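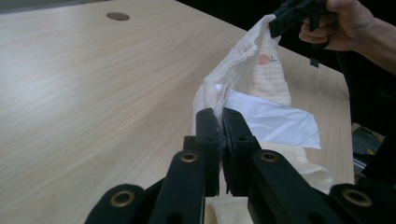
Kirnero Data Warehouse: Frequently Asked Questions for Report Authors and Model Owners

Last reviewed: Mon 16 February

These questions are drawn from requests received by the Reporting Support Desk at the Vukville and Salazar offices. They apply to all staff who hold an author or owner licence for Kirnero. Staff who only open finished reports should refer to the separate reader guide.

Getting access

How do I request an author licence?

Open the service portal, choose Requests > Reporting > New Licence and select Author from the list. Your line manager must approve the request before it reaches the Support Desk. Licences are normally assigned within two working days of approval.

What is the difference between an author and an owner?

An author may create and change reports on top of an existing data model. An owner may also change the model itself, set its refresh schedule and decide who can use it. Every model must have one named owner and one deputy. A model without a deputy can be saved but cannot be moved to production.

I have changed department. Will I keep my licence?

Your licence moves with you, but your folder permissions do not. You will need to ask the owner of each folder in your new department to add you. Reports in your personal folder remain available to you for 30 days and are then archived.

Who approves access to finance models?

Requests for any model in the Finance area are approved by Jocelyn Sebastian. Please state which company codes you need. Requests that ask for all company codes will be returned.

Creating and changing models

Where should I create a new model?

Always start in the Development area. Right-click the folder of your department and choose New > Data Model. If the option is greyed out, you hold an author licence only, or the folder has been locked for a transport. Locked folders show a small padlock next to their name.

Are there rules for naming?

Yes. A model name consists of the department code, an underscore and a short description in plain English. Spaces are not permitted. The technical name cannot be changed once the model has been activated - the description can be changed at any time.

Can I copy an existing model?

You can. Select the model, choose Copy and enter a new technical name. The copy includes all joins, calculated fields and filters, but not the refresh schedule or the list of permitted users. Reports based on the original continue to point to the original.

Why do I see warning 126 when I activate my model?

Warning 126 means that two source tables are joined on fields of different lengths. The model will activate, but values may be cut short and some rows may fail to match. Open the Joins tab, sort by the Check column and correct the entries marked in yellow.

And error 708?

Error 708 stops activation. It appears when a calculated field refers to a field that has since been removed from the source. The message text gives the name of the calculated field but not of the missing one. To find it, open the field in the formula editor and look for the entry shown in square brackets with no description beside it.

How many fields may a model contain?

There is no fixed technical limit, but models with a very large number of fields are slow to open and difficult to maintain. The largest model in production at present has 474 fields and is due to be split. Owners are asked to remove fields that no report uses. The Usage tab shows this for each field. 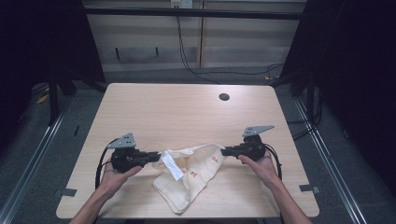
Can I add a field that is not in the source system?

Yes, in one of two ways. A calculated field is worked out each time the report is run and takes up no storage. A stored field is filled during the refresh and is better suited to long formulas. Stored fields require a full refresh before they show any values, so please plan the change for an evening.

Refreshing data

When is the data refreshed?

The standard refresh begins at 02:00 and is normally complete before the start of office hours. Stock and order models are refreshed again at 12:30. The time of the last successful refresh is shown at the foot of every report.

My report shows yesterday's figures. What should I do?

First check the refresh time at the foot of the report. If it shows today's date, clear the report cache through Tools > Cache > Clear and run the report again. If it shows an earlier date, the refresh has failed or is still running. There is no need to report this yourself, as the owner and deputy are informed automatically.

Can I start a refresh by hand?

Owners and deputies can do so from the Schedule tab. Manual refreshes are not permitted during month-end close, when the button is disabled for all models outside Finance.

What happened to the Zallport connector?

The old Zallport connector was switched off in February. Models that used it have been moved to the standard connector, and no action is required for most of them. In 107 models the date format could not be converted automatically. Their owners have been contacted by Nestor Villanueva and should confirm the format by replying to his message.

Moving to production

How do I move a model to production?

Choose Transport > Request from the model's menu and enter a short reason for the change. Requests received by Tuesday noon are moved on Thursday evening. Later requests wait for the following week.

Is an urgent transport possible?

Only where a fault in production prevents a legal or financial deadline from being met. Please telephone the Support Desk first and then submit the request with the box Urgent ticked. Urgent transports are approved by Noel Belmonte or, in his absence, by Lilibeth Pangilinan.

Can a transport be reversed?

The previous version is kept for 14 days and can be restored by the Support Desk. Reports that were changed after the transport may not work with the restored version - please list them in your request.

Training and support

Is training available?

An introductory course for authors is held every month at the Vukville office and can also be followed online. The course for owners lasts a full day and is given at Salazar only. Places are booked through the learning portal. For questions about course content, please write to Suha Nimri.

What should I include when I contact the Support Desk?

Please give the technical name of the model or report, the full text of any message and the time at which it appeared. If the problem affects only certain users, include their user names. Do not attach exported data that contains personal details.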